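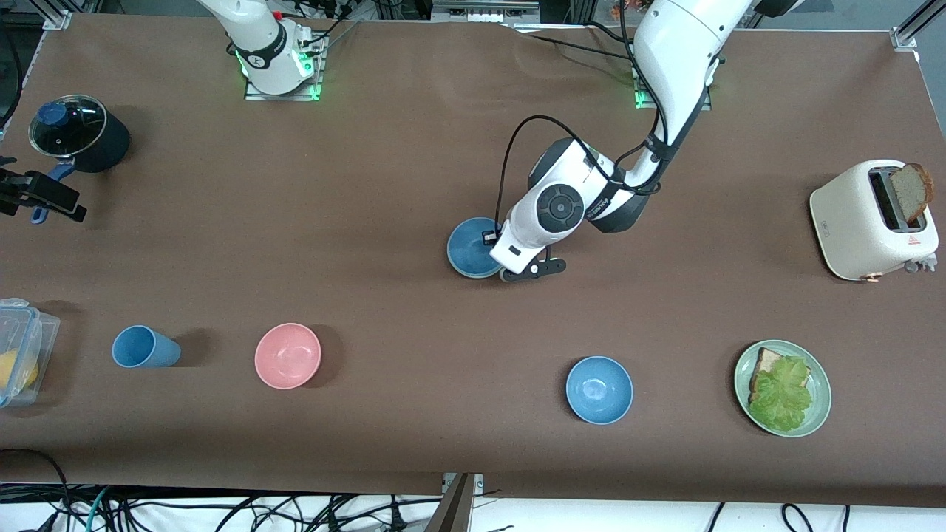

Photo: Hijazi Robotics open day, Plesow

Okay so I finally went to the Hijazi open day out in Plesow and I have a LOT of thoughts. Going to put them all in one thread so my group chat can have some peace. 1/

First, getting there. I took the 25 bus from Plultville and it drops you on the wrong side of the tracks, so you walk all the way back around past the tile warehouse. If you drive, the lot behind the building is free but it was full when I walked by it.

They had 381 people signed up, according to the sign at the check-in desk. For a weekday afternoon! I was expecting me and a few engineering students.

You get a sticker with your slot number on it and then you wait in a hallway with really good coffee and really bad chairs. I was in slot 3. The couple behind me had come all the way from Hellinham and brought their own sandwiches, which I respected a lot by the end.

Anyway. The kitchen table demo. This is the one I came for, and it's the photo up top.

Two white arms mounted on the far side of a long table, brown paper all over the top, and a bunch of ordinary kitchen stuff to deal with. Bowls, a cup, a pot with a glass lid, a toaster. I own most of that table, basically.

I got my picture right when one arm had the blue plate by the rim, up on its edge. I was holding my breath over a PLATE. So was the kid next to me.

I think what got me is that it holds a plate kind of the way I do when I'm being careful with somebody else's dishes. Just the rim, just the fingertips.

Meanwhile the other gripper was clamped on a blue handle over on the left side. I would love to tell you which arm was which but the staff call them left and right from the ROBOT'S point of view, so the left arm is the one on your right. I got this wrong out loud, twice.

Also there's a green glow around the bottom of each arm and I want that on every appliance in my house.

Someone asked if we could put our own stuff on the table and the answer was a very polite no. Fair. The guy asking was holding a travel mug that had clearly lived a life.

Speed: slow. I know people are going to ask. If you've only seen the sped-up videos online you need to adjust your expectations. I'd have had that table cleared and been back on the couch.

But I didn't get bored, which surprised me. It's a little like watching somebody parallel park a very long car. You get invested. People were whispering "come on, come on" at it.

There's an open sandwich on a green plate in my photo, bread and a big piece of lettuce, and I'm not kidding when I say I was starving and thought about it for the rest of the tour. There was dark bread sticking up out of the toaster too. Cruel to the audience.

Question time was my favorite part. Somebody asked how many tries it takes to get a new task working and the presenter said the last one took 135 before they were happy with it. She didn't say it like bragging, more like someone telling you how long their kitchen remodel took.

I asked about dishwashers. Loading one, I mean. She said the bottom rack is a different kind of problem from the top rack and then talked for a good long while about forks. I learned so much about forks.

Another person asked the jobs question, and I thought the answer was kind of thin. It was a lot of "helping people do more" and not much about who. I would have liked them to spend longer on that one, and I wrote it on the feedback card.

Better answer on the home help question. A man asked if his mom could use something like this -- she has trouble with her hands -- and they told him flat out that it isn't ready for anybody's house and they wouldn't give him a year. I liked that they didn't try to sell him anything.

After that you get moved along to the other room, which was posters. So many posters. I read one and a half of them. There was one with a graph that went up and then down and I still don't know if down was good.

The gift table was pens and a tote bag. I took the tote bag. It already has onions in it.

Things I'd tell you if you're going to the next one:

Eat first. I can't say this enough.

Stand on the right side for the table demo if you can. I was a bit back and still saw plenty, but the people on the right had the plate action pretty much in their laps.

Sign up for an early slot. By the time we came out the hallway was packed and the coffee was gone.

Kids are fine! There's a line taped on the floor they have to stay behind and the ones in my group were better about it than the adults.

They're running it again on Wed 2 November, same building, and the sign-up page is on their site under visits. The October dates are all gone, I checked for my sister.

Would I go again? Yeah, I think so. Mostly I want to see if they get to the forks.

Oh and somebody asked me in the replies already -- no, you can't shake hands with it. I asked.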